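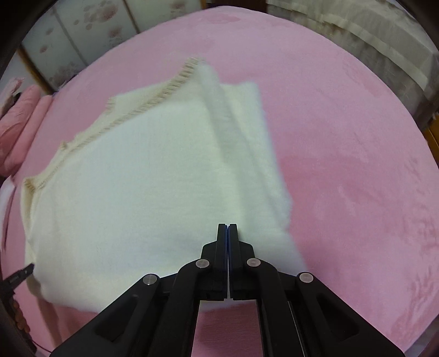 フリンジ付きの薄い掛け物を畳むとき、フリンジは外に出すのと内側に巻き込むのと、どちらが傷みにくいですか。

外に出して、上に何も載せない置き方が傷みにくいです。内側に巻き込むと糸の束が折り目の圧力を受け、根元から曲がり癖がつきます。

Endside 寝具・リネン板
スレッド：フリース地のベッドの整え方と、畳んだものの置き場所
作成 2020-08-07

投稿者：jyoti_pandey
冒頭の質問と回答は旧板のまとめから転記しました。本題は畳んだ後の置き方です。
現状は次のとおりです。
・敷き：ピンクのフリース地。マットレスの側面まで垂らしている。
・掛け：ピンクのキルト。畳んでヘッドボードに寄せ、上に枕を置く。
・その他：小さい枕と、畳んだ白いタオル。
困っている点は、フリース地の上に畳んだものを置くと、持ち上げたときに下の敷きが一緒に引きずられることです。斜めの皺が残ります。置き場所を変えるか、敷きを固定するか、どちらを先に試すべきでしょうか。

投稿者：arben_kos
固定が先です。起毛面どうしは摩擦が大きいので、上のものを横に引けば下も動きます。敷きの足側と側面をマットレスの下に折り込んでください。垂らしたままでは端が自由に動くため、中央の皺をいくら伸ばしても次に触れば戻ります。
それから、皺が斜めに出る場合は対角方向に張力の差があります。頭側の一角だけ余りが多くないか確認してください。

投稿者：hala_nseir
折り込みには反対です。
厚手のフリースをマットレスの下に入れると、縁が盛り上がって角が浮きます。ボックス型でない平らな布ならなおさらです。側面に垂らしておくほうが面は平らになります。
引きずりについては、持ち上げ方で対処できます。横に引かず、下に手を差し入れて真上に上げる。試した限りでは、敷きはほとんど動きません。

投稿者：arben_kos
毎朝全員が真上に持ち上げるという前提が現実的ではないと思います。寝返りでも横方向の力はかかります。
角の盛り上がりは折り込む量の問題です。深く入れる必要はありません。

投稿者：jyoti_pandey
写真を追加します。
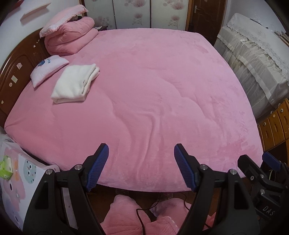

ヘッドボード側から足側まで。キルトと枕は頭側に寄せてあります。

投稿者：jyoti_pandey
補足です。側面は垂らしたまま、折り込みはしていません。手前の縁に向かって皺が流れています。
タオルを小さい枕の横に置いているのは、就寝時に枕の上に敷くためです。収納に戻すと往復が増えるので、日中もベッドに置いておきたいと考えています。

投稿者：mimoza_j
皺の方向を見ると、敷きの問題とは別に、頭側のキルトの重さも効いている可能性があります。畳んだキルトは厚みがあり、その下の敷きは押さえられて動きません。一方で足側は自由です。固定端と自由端ができている状態なので、足側から引いて整えると斜めに余りが出ます。
手順を逆にしてみてください。
一、キルトと枕をいったん全部どける。
二、何も載っていない状態で敷きを頭側から足側へ伸ばす。
三、側面を左右同時に下ろす。片側ずつ下ろすと寄ります。
四、キルト、枕、タオルの順に戻す。
うちはArora社の敷き毛布ですが、この順番にしてから中央の皺はかなり減りました。

投稿者：efe.garba
キルトを出しっぱなしにする必要はありますか。ワードローブがあるなら日中は入れておくのが普通では。面に載っているものが少ないほど整えるのは楽です。

投稿者：mimoza_j
使用後の寝具をすぐ閉じた収納に入れるのは勧めません。湿気が残ります。ヘッドボードに立てかけるように積んでおけば側面から空気が抜けます。

投稿者：efe.garba
湿気を言うなら、厚く畳んで積むのも同じことです。内側の層には空気が通りません。本当に抜きたいなら広げて干すべきで、畳んで置くのは見た目のためだと認めたほうが話が早いです。

投稿者：hala_nseir
両方とも一部正しいと思います。起きてすぐは掛けたまま足側に折り返しておき、時間をおいてから畳めばよいのでは。畳む前にどの程度抜けているかで結果が変わります。畳んだ後の置き場所の差はそれより小さいはずです。

投稿者：arben_kos
話を戻しますが、レース付きの枕をキルトの上に斜めに置くと、縁飾りの片側に荷重が集中しませんか。縁は下に敷かず、部屋側に出しておくのが無難です。

投稿者：jyoti_pandey
縁は部屋側に出しています。下になるのは反対の辺です。

投稿者：arben_kos
確認しました。それなら問題ありません。

投稿者：mimoza_j
タオルの件です。薄く何層にも畳んでいるようですが、折り目の側を手前に向けるのか、端の側を手前に向けるのか、決めていますか。端の側を手前にすると、つかんだときに上の層だけ剥がれて崩れます。

投稿者：jyoti_pandey
決めていませんでした。もう一枚載せます。 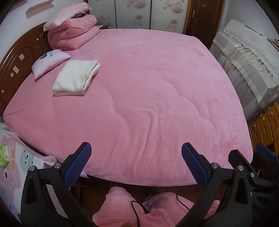
小さい枕と、その隣の畳んだ白いタオル。

投稿者：mimoza_j
タオルはこの位置でよいと思います。折り目の向きは毎回同じに揃えてください。向きが決まっていれば、つかむ場所も決まります。
敷きのほうは波状のステッチが見えますね。キルティングの入った生地なら、表面の凹凸の一部は皺ではなく縫い目です。完全に平らにはなりません。伸ばしすぎると縫い目に負担がかかるので、目標を下げたほうがよいです。

投稿者：hala_nseir
ステッチ入りとなると、折り込み反対の意見を少し強めます。中綿があれば縁はさらに厚くなります。

投稿者：arben_kos
中綿の有無は写真では分かりません。手で挟んで確認してもらえますか。中綿がなく縫いだけなら、折り込み量2cmで試す価値はあります。

投稿者：jyoti_pandey
挟んで確かめました。薄いですが、何か入っています。

投稿者：arben_kos
では足側だけにしましょう。側面は垂らしたままで構いません。足側の一辺が止まれば、縦方向の移動は抑えられます。

投稿者：hala_nseir
足側だけなら反対しません。角は三角に折らず、平らなまま入れてください。

投稿者：efe.garba
滑り止めのネットを下に敷く案は検討しましたか。Estonのものを使っています。マットレスと敷きの間に入れるだけで、折り込みは不要になりました。ただし洗濯のたびに位置を直す手間が出ます。

投稿者：mimoza_j
滑り止めはマットレス側のずれには効きますが、今回は敷きの表面が上のものに引かれて寄る症状です。生地自体が伸びて寄る分には効果が限られます。
あと、樹脂系のネットは熱に弱いものがあります。布団乾燥機を併用するなら、ネットの表示を見てください。うちは乾燥機を使う場合でも最大10分で切っています。

投稿者：efe.garba
伸びて寄る分というのは推測ですよね。横編みか縦編みかでも違います。実際に入れて比べるほうが早いと思いますが、乾燥機の件は了解です。うちでは使っていないので考えていませんでした。

投稿者：jyoti_pandey
乾燥機は使っていません。ネットは手持ちがないので、まず手順の変更と足側の折り込みを試します。
別件ですが、洗濯後に起毛が寝て、整えても面がまだらに見えることがあります。月に2回洗っています。Stojanovskaの柔軟剤を使っていた時期のほうがまだらが目立ちました。

投稿者：hala_nseir
柔軟剤は、入れる量が多いと毛が束になって寝やすいです。半分に減らすか、やめて比較してください。干すときに毛の向きと逆に一度手でなで、乾いてから順方向に戻すと揃います。ブラシは毛先の柔らかいものに限ります。

投稿者：arben_kos
まだらは洗剤残りでも起きます。すすぎを1回増やして変化がなければ柔軟剤を疑う、という順番のほうが切り分けやすいです。

投稿者：hala_nseir
順番はどちらでも構いませんが、同時に変えないことです。何が効いたか分からなくなります。

投稿者：jyoti_pandey
途中経過です。一度全部どけてから敷き直し、足側だけ薄く折り込みました。朝の時点で中央の斜めの皺は減っています。手前の縁の浅い波は残っています。
タオルは折り目を手前に統一しました。小さい枕は位置を変えていません。
キルトは6日間、起床後に足側へ折り返しておき、後で畳む方法にしてみました。畳んだときの厚みに違いは感じません。湿気の差も手では分かりませんでした。

投稿者：efe.garba
手で分からない程度なら、収納に入れても同じではないですか。

投稿者：mimoza_j
湿度計を畳んだ内側に挟んで測らない限り、その結論は出せません。

投稿者：efe.garba
測れるなら測ってください。数字が出たら従います。

投稿者：jyoti_pandey
小型の湿度計を探してみます。すすぎの件は次の洗濯で先に試し、結果はこのスレッドに書きます。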